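Geresdale Technical Program
Storage and Workplace Layout - Handout 4: Small Containers on Open Shelving 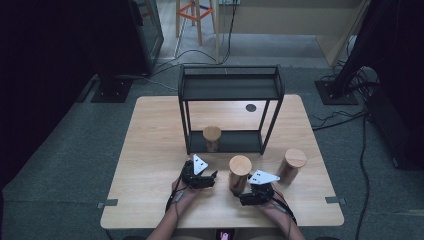 UNIT 4.2 - TWO-TIER METAL SHELF, TABLETOP

The exercise uses a black metal shelf with an upper and a lower panel, placed toward the back half of the table, and three lidded wooden containers. The starting layout has one container on the lower panel, left side, and two on the tabletop. Lids stay on throughout.

Definitions

Footprint: the area a container covers, measured at its widest point. For a cylinder this is the diameter, with the lid included if it overhangs.

Clearance: the free height between the top of the lid and the underside of the panel above. Allow at least 25 mm for a hand reaching in from the front. On the upper panel clearance is not limited by the shelf.

Setback: the distance from the front edge of the panel to the nearest point of the container. Use 10 mm unless the task sheet gives another value.

Procedure

Move the center container first. Grasp the body below the lid, lift it clear of the table and bring it in level over the lower panel. A container that is tilted on entry will usually touch the front bar of the shelf. Set it down to the right of the container already in place, leaving a gap of 5 mm or more between bodies.

The right-hand container goes on the upper panel. Lift vertically to above panel height before moving inward. Do not slide it over the edge.

Check the setback from the side and correct it by pushing at the base - pushing at the lid shifts the lid first.

Notes on the record sheet

Enter footprint and clearance in millimeters. Where the Plarside form asks for "tier," write L or U. The Skoren form numbers tiers from the bottom, so the lower panel is 1.

Reading before Unit 4.3: Watkins course reader, page 62, section on mixed container heights.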